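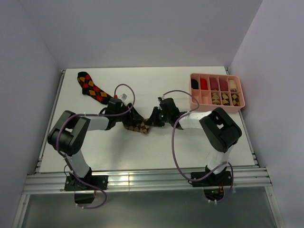

4. Pairing and folding socks

Applies to the Graltholm drawer insert, all sizes.

4.1 Clear a flat, light-colored surface. Dark socks are easier to tell apart on white.

4.2 Lay each sock out at full length. Pull the heel flat and smooth the cuff.

4.3 Match by pattern first, then by length. On argyle socks, compare the diamonds at the ankle.

4.4 Place one sock on top of its mate, toes together.

4.5 Fold the toe end to just below the cuff, then fold once more. Thick socks need only one fold.

4.6 Stand the pair in a cell with the fold facing up.

NOTE: Each cell holds 2 thin pairs or one thick pair. Extra dividers are sold as part no. 371.

CAUTION: Do not roll one cuff over the other. This stretches the elastic.

CAUTION: Do not store damp socks in the insert.

Continue to section 5, Lining the drawer.

Comments

clurk_w: Does the Olier liner fit under this? Mine curls at the back.

Prins: Trim the liner short on one side. Worked for me.

dresser77: 4.5 is too bulky for ski socks, even with one fold.

This site uses cookies to remember your settings. Accept | Manage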